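"Ninguém perde a audição numa terça de manhã, perde-a em prestações", diz a audiologista da clínica Nyaga, que prefere não ver o nome impresso - já lhe telefonam o suficiente.

Em dezembro fez 700 rastreios. Dois doentes, conta, vieram por vontade própria; os restantes foram trazidos pelo cônjuge. "O cônjuge é o nosso melhor aparelho de diagnóstico. E não leva pilhas."

Sobre cotonetes é menos diplomática: "Empurram a cera para onde eu cobro mais." 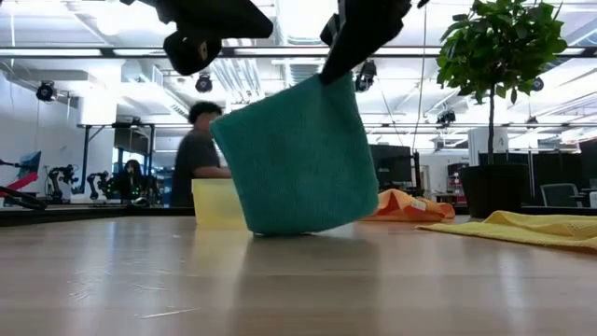
Um doente da sala de espera discorda, e garante que os usa há cinco décadas e ouve tudo, menos a mulher.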